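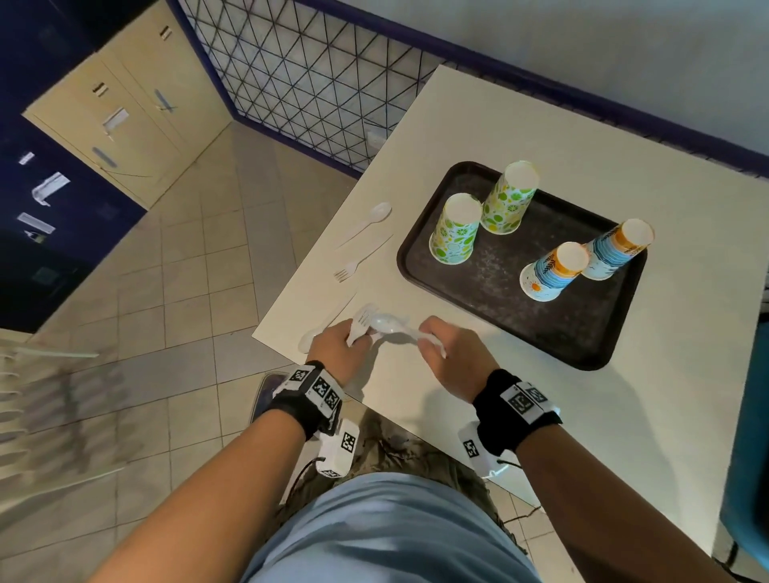

The Second Floor at Ruvcombe

Rochelle Hutchins took the bus to Ruvcombe on the morning of 11th December with her brother's keys in her coat pocket and a list in her glove. The list said: boiler, mail, coats, piano. She had written it the night before and had underlined piano.

The bus let her off outside what used to be the bank. She walked up Prelby Street, which was steeper than she remembered, and stopped once to move the keys to the other pocket. The house stood at the top with its porch light on. It had been on since April, she supposed, and the bulb had held out all that time.

The front door stuck. She put her shoulder to it and it gave, pushing a drift of mail along the hall floor. Most of it was catalogs. There were three letters from the water company and one from Prasetyo Pelupessy, addressed to her brother in small square capitals. She put that one in her bag and stacked the others on the stairs.

The boiler was easy. Martin had taped the instructions to the side of it, and she followed them, and it lit. She stood with her hand on the pipe until it got warm.

She did the coats next. There were more than she expected. She went through the pockets and found bus tickets, a tape measure, a key she didn't know, and a receipt from a lunch counter called Ismail for two soups and one slice of pie. She tried to think who the other soup had been for. Martin had not mentioned anyone. He had called every Sunday and talked about the gutters.

At noon she ate her sandwich standing at the kitchen window. Then the doorbell rang.

The man on the porch was older than she was, in a blue rain jacket zipped to the chin.

"I saw the smoke from the boiler," he said. "I'm Prasetyo. I live at 18."

"I have a letter of yours," Rochelle said. "I haven't opened it."

"You can throw it out. It was about the piano."

She let him in.

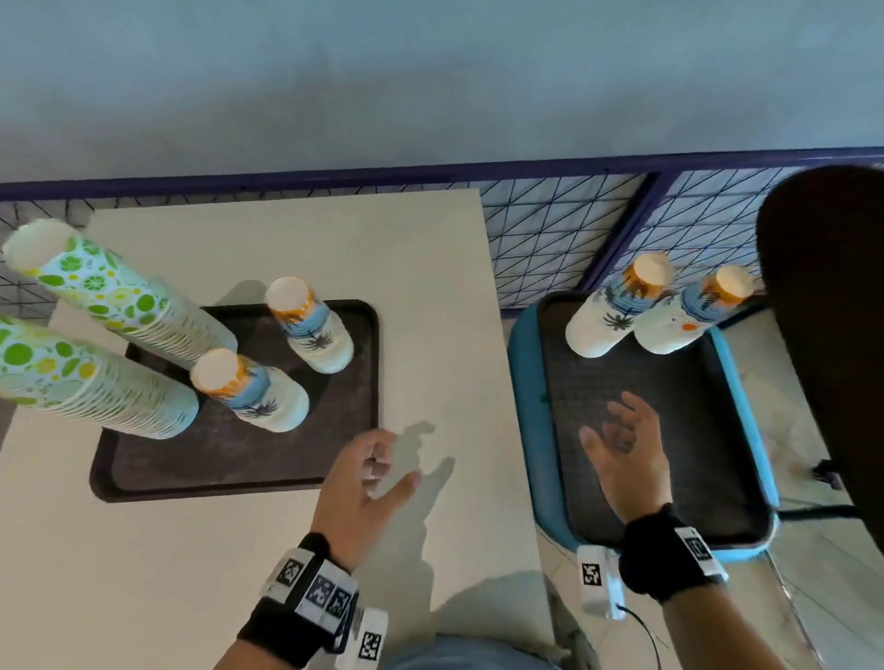 The piano was on the second floor, in the back bedroom. They went up together and stood looking at it. It was a plain brown upright made by a firm called Raltia, and the number 3519 was stamped inside the lid. Martin had bought it when he retired and had it lifted in through the window, and the window had been replaced with a smaller one the next spring.

"So it can't go out," Rochelle said.

"Not in one piece. That's what I wrote to him. I knew a man who would take it apart for 800 dollars and put it back together somewhere else. Your brother never answered me."

"He was in the hospital by then."

"I know that now," Prasetyo said.

She sat down on the bench. She had not played since she was a girl, and even then it had been Martin who had the lessons. She pressed a key in the middle and it sounded all right. She pressed one lower down and it made a dull knock and no note.

"That one never worked," he said. "He played around it. You could hear it through the wall in summer, with the windows open. There'd be a tune and then a little gap."

"What did he play?"

"Hymns, mainly. He wasn't religious, he told me. He just had the book."

The book was in the bench. Somebody had written in the margins in pencil, and it was Martin's writing, mostly numbers for the fingers. Hymn 788 had a paper napkin folded in it to keep the place. The napkin said Ismail in green letters.

"Was it you?" she asked. "The other soup."

He had to think about it. "Thursdays," he said. "He had the pie, too. I'm not supposed to."

The pipes had started knocking along the baseboard and the room was beginning to smell of warm dust. Rochelle took off her coat and laid it over the end of the bed. She had planned to be on the three o'clock bus. There was another one at five, and one after that if she didn't mind changing at the depot.

"Can you play?" she asked.

"No. Can you?"

"Not really."

She opened the book at the napkin and propped it up. The right hand looked simple enough, five or six notes going up and then coming back down. She found the first one and looked across for the second. Prasetyo pulled the chair over from the window and sat down to wait while she worked it out.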